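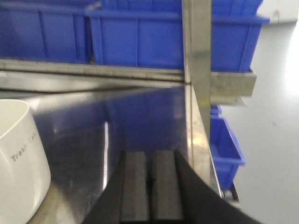 Leonor Fonseca
Equipment Reviewer, Kitchen and Catering Services

Swai Stainless Steel Cleaner, 16-ounce spray

The Swai cleaner was tested in March in the main kitchen at Petance, which serves lunch to 114 residents and staff. It was used on shelving, prep tables and the two refrigerator doors, in place of the Kaso cream the kitchen has bought for several years.

Application is simple. The spray is applied to a folded cloth and wiped along the grain of the metal. Grease film and fingerprints came off the doors in one pass. Older water marks near the dish area needed a second. Fine scratches in brushed steel remain visible after cleaning, and the label makes no claim to remove them.

The scent is mild. The trigger is less satisfactory: one of the bottles supplied leaked at the collar and was returned. Fernanda Cunha, kitchen supervisor, also noted that surfaces used for food must be rinsed afterward, a step the Kaso cream requires as well.

One bottle lasted 27 days. The product is recommended for doors and shelving. A larger refill would be welcome.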